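The Bracket Problem

I have been told by three different people now that the way to fix a small house is to buy more shelves. I don't believe it, and after a whole November of shelves I believe it even less.

The theory goes like this. You have too much stuff on the floor, so you put it on the wall, and then you have a floor again. It sounds fine until you try it. What happened in our house is that the wall filled up in two weeks and the floor filled right back up behind it. Stuff doesn't care where you put it. There was a box of extension cords that went from the hall floor to the hall shelf, and then another box of extension cords moved into the empty spot on the floor. I didn't know we owned that one.

I also have some doubts about the shelves themselves. I bought the Sidstead set, which the store said would hold 100 pounds a shelf. Hold it how? Attached to what? The sheet that comes with it says "suitable wall" and leaves it there. My walls are old plaster over who knows what, and I would not call them suitable for anything heavier than a calendar. I drilled one hole and a cupful of gray dust came out, and then I went and had lunch.

The other set, the Pesevholm, was cheaper and I liked the look of it better, but the screws were so soft that the heads chewed up before they were halfway in. I ended up buying separate screws at Guerra, the hardware place by the bus station, and by the time I paid for those the cheap set cost more than the good one. I did the math in the parking lot and was in a bad mood until dinner. 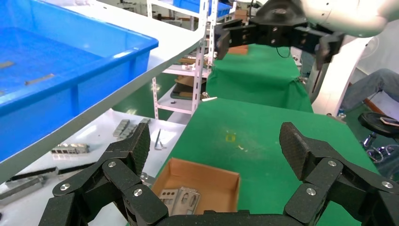
Flat metal parts in a low cardboard box.

Then there are the people online who do this for fun. I read a lot of them before I started. They all have a "system," and the system always has bins, and the bins always match. I'd like to see one of those rooms three months later, at seven in the morning, when someone is looking for a glove. My guess is that the bins are still lined up very nicely and the glove is in none of them.

My sister swears by a label maker. She lent me hers, a Nukden, and I made a label that said BATTERIES and stuck it on a drawer. The drawer now has batteries in it, plus tape, two dead flashlights and a takeout menu. I'm not sure what the label was supposed to do about that.

To be fair, the one shelf over the washer is good. I use it every day and it has stayed up, and I no longer bend down for the soap. If I'd bought only that one I would be telling everybody to get shelves too.

The rest of the Sidstead set is still in the hall. I may return it if I can find the receipt, which I put somewhere safe.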